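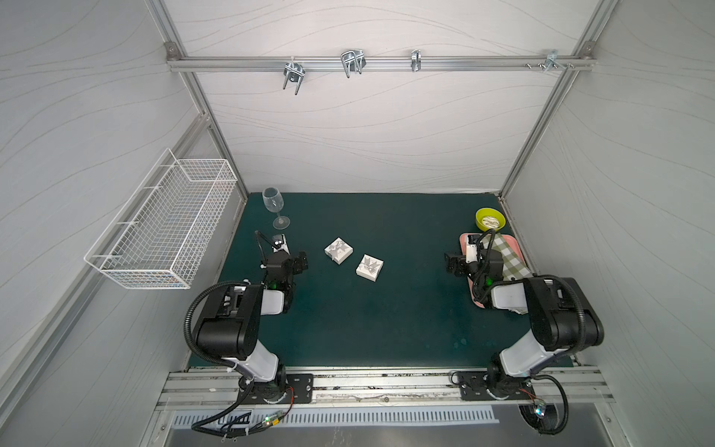
Figure 7.1 A two-arm packing cell with small gift boxes on the mat.

Chapter 7
When the Cell Arrives: Automation and the People Beside It

After reading this chapter you should be able to describe how a job is divided into tasks before automation, explain why some tasks grow when others shrink, and discuss who should take part in planning a new work cell.

Opening case: the gift room at Grulelia

Grulelia is a mail-order company which sells small presents: jewelry, glasses, kitchen cloths, bowls. Its gift room is on the ground floor of a former shoe factory in the town of Bavum. For many years the work in this room was done fully by hand. A packer received a paper slip, took the articles from the shelf, put them in a box, closed the lid and passed the box to the shipping table. In a normal week the room had 30 packers. In the weeks before the holidays there were 50, and the additional people were mostly students.

In January the company started a trial with two-arm cells built by a supplier named Jirden. The management gave two reasons. It was difficult to find people for the busy season, and many packers complained of pain in the hands and in the neck. The second reason is less often mentioned in textbooks, but in the gift room it was the one that the packers themselves repeated most.

It is useful to look closely at what such work asks from a person. A packer who puts a necklace in a box does much more than one movement. She opens the box, finds the clasp with the fingertips, lifts the chain so that it does not make a knot, lays the pendant down and closes the lid. An experienced packer at Grulelia needed only seconds for this and could talk with a colleague at the same time. When the engineers asked the packers to write down the steps, most of them wrote three. When the same engineers sat next to them and watched, the list became much longer.

This difference between the work as it is described and the work as it is done will return many times in this chapter. We call the first one the prescribed task and the second one the real task. A machine is usually bought for the prescribed task. The people who stay beside it must then take care of the rest.

In the gift room the rest was considerable. Somebody had to lay out the articles so that the arms could reach them. Somebody had to decide what to do when two chains were lying across each other. At first these duties had no name and were not in any job description, and the packers did them between their own orders. Their own numbers went down, and for some weeks this was a cause of bad feeling — the weekly list on the wall showed only finished boxes.

After many discussions the company created a new position, the cell attendant. An attendant prepares the articles for two cells, watches the work and corrects it by hand where necessary. The position is paid one grade higher than packing. By the end of the trial the cells had been used for 289 orders, which is a small number for a company of this size, and all of these orders were checked by a person before shipping.

The opinions in the room were divided. Some attendants said that their hands were better and that they enjoyed learning how the cell is set up. Others missed the rhythm of the old work. One remark from the interviews deserves attention: "Before, I was tired in the evening from doing. Now I am tired from looking." We will come back to this kind of tiredness in Section 7.4.

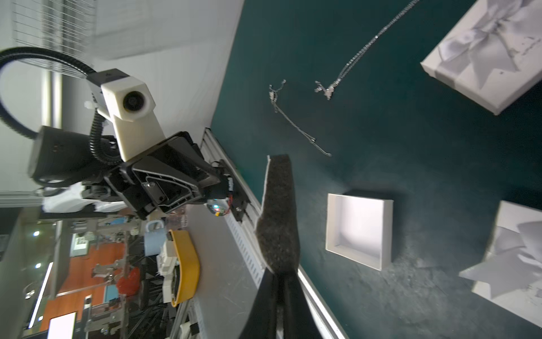 7.1 Jobs, tasks and steps

In daily language we say that a machine "takes a job." For the analysis of a workplace this expression is too large. A job is a collection of tasks, and each task is made of steps. Automation normally begins at the level of the task, and sometimes at the level of a single step.

Take the job of packer. Reading the slip is one task, collecting the articles is another, and placing them in the box is a third. There are also tasks which appear on no slip at all, for example showing a new student where the cloths are kept. If the placing is given to a machine, the job of packer still exists, but its balance has changed. The tasks that remain may be the more interesting ones or the more boring ones. This depends on decisions that people make, and these decisions are the subject of Section 7.2.

A simple tool for this analysis is the Chacko sheet, a table with one row for each task. In the columns you write who does the task today, who will do it after the change, and what this person must know. Fill in the sheet at the workplace, together with the people who do the work. A sheet which was filled in at a desk almost always has too few rows.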